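Blackwood Household Water Use Records

Version 4, released May 16, 2026

Summary

The Blackwood records contain daily water meter readings from 137 homes. Each row gives one home, one day, and the volume used in gallons. The set was prepared by Zusari under the direction of Kenji Bellamy.

Contents

readings.csv - daily totals by home
homes.csv - home type, number of residents, number of bathrooms
notes.txt - meter replacements and known gaps

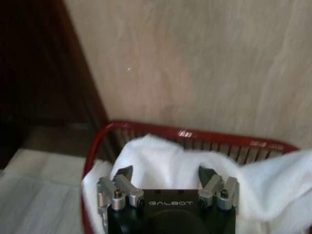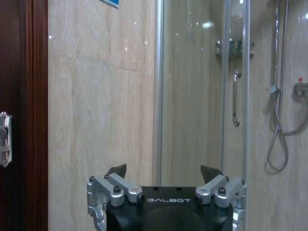
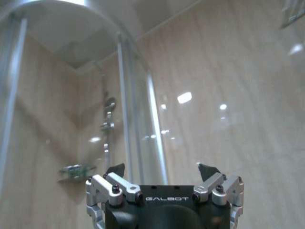
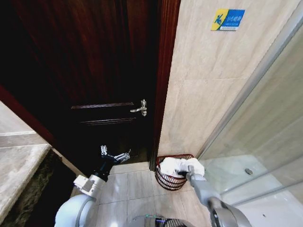
Bathroom use is not metered separately. Totals cover the whole home, and users should not attempt to divide them by room. The fixtures field in homes.csv records only whether a bathroom has a tub, a shower, or both; a glass shower enclosure like the one in the second picture is entered as "shower". Wall and floor finishes are not recorded.

Known Limits

Readings for July are incomplete in 73 homes - the affected days are left blank and have not been estimated. Leaks are not flagged.

Access and Corrections

The files may be used for research and teaching with credit to Zusari. Corrections should be sent to Barrett Whitlock, with the home number and the date of the reading.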